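Workshop Tips: Comparing Robot Hands in Simulation Before You Buy

By Alcides Falcão
Updated August 10, 2019

A multi-fingered hand costs more than most home shops spend on tools in a year. Test the candidates in a simulator first. The notes below come from comparing a Jurley hand and a Grenon hand, both driven by the same Verhoeven controller model, on ordinary household pick-and-place jobs.

Set the physics step before anything else. At 300 steps per second the fingertips sank into small objects and then threw them. At 800 the contacts settled and the run was still fast enough to watch. Write the step rate at the top of the log. Results taken at two different rates should not be compared.

Use the same start pose for every trial. Fingers straight, palm clear of the objects, wrist joint at zero. A hand that starts half closed gets a head start on round items and a penalty on flat ones.

Keep the floor texture busy. A plain gray floor is easy on the camera model and gives tracking scores that will not hold up in a real room. Scratched wood with dark blotches is a fair test.
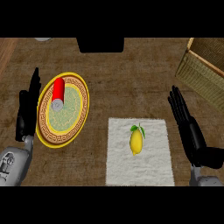
CHOOSING TEST OBJECTS

The layout has a red cylinder lying across part of a round tray with a yellow rim, and a lemon on a white cloth. Two black hands, one on each side, can be loaded and tested in the same setup file. Each item checks something different.

Cylinder: tests finger wrap and thumb placement. Approach across the long side. Coming in at the end cap pushes the cylinder along the tray and the trial is lost.

Lemon: tests light force. Start with the grip limit low and raise it in small steps until the lift holds. If the model has leaves, check whether they are collision shapes or only drawn on. Ours were only drawn on, and the fingers passed through them.

Cloth: set it as a fixed body for the first round. Soft cloth slows the solver and hides errors in the grip. Switch it to soft once the hard-body numbers repeat.

Tray: leave it free to slide. A tray locked to the floor makes every hand look steadier than it is.

LOGGING

Run each object nine times per hand and keep the failures. Our full log came to 755 rows, including the runs that were stopped early. Record the grip limit, step rate, camera position and result. A plain text file is enough.

Mark a lift as good only if the object stays up through the hold period. A lift that slips at the end goes down as a slip – it should not be averaged in with the good ones.

CAMERA PLACEMENT

Use one high view that takes in both hands, and save its position with the setup file. A wrist camera is useful for the final approach but loses the object as soon as the fingers close. The Skestoteo viewer can replay a run from a second angle, so there is no need to render both live.

COMMON FAULTS

Hand shakes at rest: lower the joint gain, then check the step rate.

Thumb closes late: look for a delay setting in the hand file. The Grenon file had one, the Jurley file did not.

Object jumps on first touch: the collision shape is larger than the drawn shape. Turn on the shape overlay and resize.

Arm stops short of the target: the base is too far back. Move it forward and repeat the full set, including trials already passed.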